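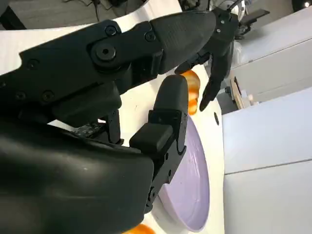 Figure 4. Hand over the test table, seen from the wrist camera. Orange test objects and lavender plate on the tabletop.

4. Comparing hands on the Gistari arm

This section describes how to compare two hands on the same arm, with the same objects and the same camera. It is written for the Vanhove three-finger hand and for the Dasenero parallel gripper, but the steps are the same for other hands which use the Gistari flange. Please read section 3 (mounting and cabling) first. If the hand is not yet registered in the controller, the steps below will not work.

Allow 90 minutes for one complete comparison, with changing of the hand included.

CAUTION: Press the stop button and wait until the status lamp is steady before you put your hand between the fingers. The joints of the fingers can pinch also at low speed.

4.1 Before you start

1. Check that the arm is in the park position and that the program selector is on MANUAL.

2. Look at every pivot screw and every small screw on the finger links. A screw which stands out from the link must be tightened with the hex key from the tool kit. Do not use thread glue on the fingertip screws.

3. Move each finger by hand through its full travel, with the power off. The movement should be smooth. If one finger is stiff, write it in the log and do not continue with this hand.

4. Clean the fingertips with a dry cloth. Alcohol makes the rubber hard after some weeks.

5. Put the camera cable in the two clips on the wrist. There must be a small loop of free cable at the joint, so that joint 6 can turn to both sides.

Note: Scuffs on the palm housing have no influence on the result. Scuffs on the fingertips do, and tips with visible wear should be changed before the comparison — for both hands, also when only one of them is worn.

4.2 Setting the wrist camera

The wrist camera is mounted close to the palm, so the hand always covers a large part of the view. With the three-finger hand, the palm and one finger can hide the left side of the table almost completely. This is normal. The aim of the setting is to have the fingertips and the target in the view at the same moment.

1. Open the Camera page in Novcombe and select WRIST.

2. Set the exposure to 7. The automatic exposure is not suitable here. Black fingers in front of a white tabletop make it change each time the hand opens, and then the table becomes too bright.

3. Move the arm to the position PRE-GRASP.

4. Check the view against Figure 4. You should be able to see the tips of all the fingers, and at least a part of the target. In the figure, one orange object is partly hidden between two fingers, and this is still acceptable.

5. If a fingertip is outside of the view, loosen the camera bracket, turn it by one notch and repeat from step 3.

6. Save the setting under the name of the hand. Each hand needs its own setting.

Note: Shiny objects give bright spots in the picture. If Novcombe draws the outline of the object around the bright spot only, turn down the lamp over the table. Changing the threshold helps for one object but makes the others worse.

4.3 Placing the objects

1. Put the plate inside the reach of the arm, with the rim free on all sides.

2. Put the first object beside the plate, not on it.

3. Keep a second object of the same color on the table. It is there to check that the program selects the correct target and does not jump between the two.

4. Keep the objects away from holes in the tabletop. A small object can tip over at the edge of a hole, and the run is then not valid.

5. Save the start positions with TABLE > STORE. Use the same stored positions for both hands.

4.4 Running the comparison

1. Load the program COMPARE_PICK.

2. Enter the closing force. Begin with 800 for the Vanhove hand and 586 for the Dasenero gripper. These are controller units and can not be compared between the hands.

3. Set the speed to LOW for the first run.

4. Press START and keep one hand near the stop button.

5. Watch the lowest fingertip when the arm goes down. It must stop above the table. If a tip touches the table, press stop and increase the value Z-OFFSET by one step.

6. After the first good run, set the speed to NORMAL and start the series.

7. When the series is finished, save the log and change the hand as described in section 3. Repeat from 4.2.

CAUTION: When a curled finger points down, it reaches lower than the palm sensor expects. Do not copy the Z-OFFSET of the parallel gripper to the three-finger hand.

4.5 Reading the log

Each line of the log is one pick. The column HOLD shows whether the object stayed in the hand until the place position. The column SLIP is calculated from the motor current — a high value with HOLD = YES usually means that the object turned in the hand but did not fall.

If HOLD = NO appears only for one object, check first the stored position of this object. If it appears for all of them, check the closing force and the fingertips.

EMPTY means that the fingers closed completely without contact. With round objects this happens mostly when the third finger pushes the object away before the other two have arrived. Set CLOSE ORDER to "third last" and run the series again.

The log from firmware versions before September has no SLIP column. Such logs can be opened, but not placed side by side with newer ones.

Section 4 last changed: 3/24/19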